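Los marinos abandonados también son seguridad marítima

Cada vez que un carguero es asaltado hay comunicado, mapa y portavoz. Cuando un armador deja de pagar y desaparece, la tripulación puede pasar meses a bordo sin que la noticia salga de la prensa del puerto. Creo que tenemos mal puestas las prioridades.

El caso del Cadora es bastante corriente. Es un granelero pequeño, operado por una sociedad llamada Sopacua, que quedó fondeado frente a Penard en octubre con 14 personas a bordo. A los 86 días seguía allí. La empresa había dejado de contestar al teléfono, el agua se racionaba y el generador funcionaba unas horas por la noche. La cocinera, Sulastri Sembiring, llevaba las cuentas del arroz en una libreta y mandaba fotos de las páginas a su hermana para que alguien las tuviera en tierra.

Ningún marinero podía marcharse sin más. Si bajaba sin relevo, se arriesgaba a perder los salarios atrasados, y la autoridad portuaria exigía una dotación mínima para que el buque no quedara a la deriva. El resultado es que quien menos culpa tiene hace de vigilante gratuito de un barco ajeno.

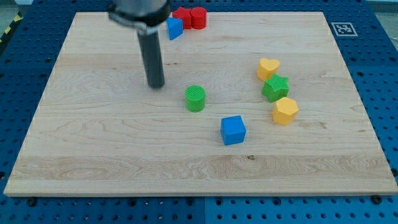

Existe un seguro obligatorio que debería cubrir la repatriación y una parte de los salarios. Sobre el papel funciona. En la práctica hay que demostrar el abandono, y eso supone que alguien con poca conexión y menos inglés jurídico reúna contratos, nóminas y correos. Blair Baxter, que tramita reclamaciones desde una oficina en Sarkside, me dijo que recibe expedientes devueltos por una firma que falta. Mientras tanto, se sigue bebiendo agua racionada.

Yo propondría dos cambios. El primero, que a los 60 días de impago el Estado del puerto pueda declarar el abandono de oficio. El segundo, que el coste del fondeo y de los víveres se cobre con la venta del buque, después de los salarios y nunca antes.

Se me dirá que esto espantará a los armadores de ciertos puertos. A los que pagan no veo por qué. Los otros ya eligen dónde dejar el barco, y suelen elegir sitios donde saben que tardará mucho en subir un inspector.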